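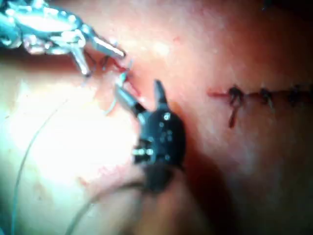 *Silver and black jaws on the red thread, three knots already in to the right.*

**Re: [cell-upkeep] Grip drift on the two-arm suturing cell – swap the drive cables?**

Eugénie Huet wrote:

> We are at 900 cycles on the left tool and the grip is getting vague. Granitent's note says to change the drive cables, re-zero the wrist and carry on. Hamel has spares. Unless there are objections I'd like to do both arms in March and fold in the new Ledero calibration routine while the covers are off.

I have an objection, or half of one.

Changing cables, re-zeroing and loading a new calibration in one sitting means that if the grip improves we won't know which of them did it. We did the same thing with the Badar adapter last year and ended up fitting it twice.

I'm also not convinced it's the cables. I went through the log for run 349 and the motor current on the left tool is flat from start to finish. A stretched cable ought to show up as a slow climb before the jaw closes, at least on this wrist. What I do see is a small offset in jaw angle after each tool exchange, and it stays put until the next exchange. To me that smells like the coupling plate. Has anyone had a feeler gauge in there? The upkeep sheet has a box for it and the box is blank.

Handovers are where an offset like that would hurt, with the two tips nearly in line down in a cleft and only fine thread between them.

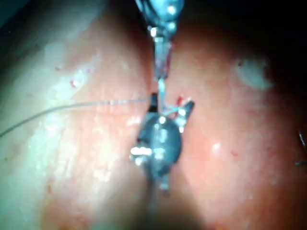
Maxence Gilbert doubts the plate theory, by the way. He wrote to me off list that he shimmed it in the fall, that the offset moved by less than the encoder can resolve, and that I should look at the homing switch before blaming anything mechanical. Fair enough. It's still a cheaper thing to check than 2 sets of cables.

So what I'd propose:

- left tool only, leave the right arm alone
- clean and gauge the coupling plate, write the number down
- home it 6 times, cold, and log the jaw angle each time
- cables after that, if the numbers ask for them
- Ledero routine in a separate session 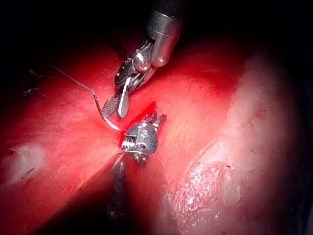
*Needle in the upper jaws, second tool at the incision.*

As for the 900-cycle figure, where does it come from? I can't find a test behind it in the note, only the number. If somebody has the data I'll read it and happily shut up about it.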